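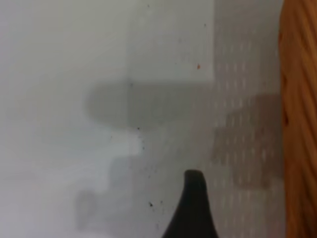
White surface, with the textured material at right

Shop > Table Covers > Felt Underlay

Products Samples Delivery Contact

2/20/20 -- by the Vudville shop desk

Nông Table Underlay, Gray Felt

Nông is a soft underlay which you put between the table and the tablecloth. It makes the plates more quiet and it protects the table top from small scratches. We sell it since November and it became our most asked product in the Gristgate store.

The felt is 4 mm thick. It is cut from the roll in the length you want, up to 10 meters in one piece. Please measure the table two times before you order, we can not take back a cut piece. For a round table, order a square and cut the corners at home with normal fabric scissors.

The lower side has small rubber points, so the cloth does not walk away when children pull on it. On fresh varnish please wait with the underlay until the varnish is fully hard. The rubber can leave marks -- we had this with one customer and it was not nice to repair.

Washing: by hand, in cool water, no bleach. Dry it flat. Do not iron the rubber side.

Heat: it is not made for hot pots. Use a trivet, or look at our Javton cork mats.

Rolls for restaurants and hotels are made by order. We have now over 1000 meters in stock in gray, the sand color comes later. A sample piece is free, you pay only the postage.

Item number: 2000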